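Why I Finally Changed My Registration

So I did it. I went down to the Trevlow town offices on Wednesday, filled out the little card, and after 57 years of being a member of the same party (okay, I couldn't vote for the first chunk of those, but in my house you were born into it) I am now officially unaffiliated. The clerk didn't even look up. I think I wanted a trumpet or something!

A few of you have asked me what happened, and a couple of you have asked in a tone, so let me try to lay it out.

It started with the Pettigrew Road business. If you don't live around here, that's the stretch between the old feed store and the county line, and the fight was over whether to rezone it for warehouses. I went to the first hearing with an open mind. I came out of it annoyed at both parties, mostly mine. Our side had a position before anyone had spoken, and when folks from the Parix neighborhood got up to talk about truck traffic they got the two-minute timer and a thank you. The other side was louder but at least they were looking at the people talking.

I wrote to my county rep afterward. Got a form letter back about health care. I'm in favor of health care! I had asked about trucks.

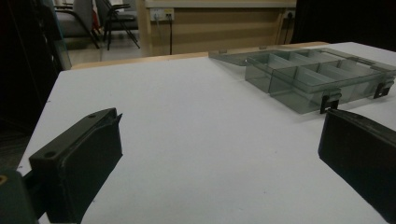
Then came the mailers. I got 2 in the same day from the same party, my own party, for the same race, and they disagreed with each other about the sales tax. One said our candidate had always opposed it. The other said she'd fought to get it passed for the schools. I put them side by side on the fridge and my husband thought I was doing a bit.

I called the county office to ask which one was right and a very nice young man told me they were going to "different audiences." Well, I'm apparently both audiences, and I'd like to know about the tax.

She won, by the way, by 857 votes. I voted for her. I'd probably vote for her again, and that's what my sister can't get her head around. She thinks I've gone over to the other team. I haven't gone anywhere, I still believe pretty much what I believed when I was knocking on doors in the rain back in Gondasel with a clipboard and terrible shoes. I just don't want my name on their list anymore, and I don't want to be the person they count before they've bothered to ask.

What I will miss is the primary. In our state you can't vote in one if you're unaffiliated, and around here the primary is where half the county seats get decided. My sister brought this up right away and she's got a point, I'm still chewing on it. There's a petition going around to open them up and it needs 1000 signatures from the county to get a hearing. I signed it in the parking lot outside the grocery store with a pen that barely worked.

Anyway, the comments are open, and I'd love to hear from anybody who's switched, in either direction, or who thought about it and stayed put. Please be decent to each other. The Pettigrew Road vote comes back up in November and I'll be there, third row, probably with a thermos.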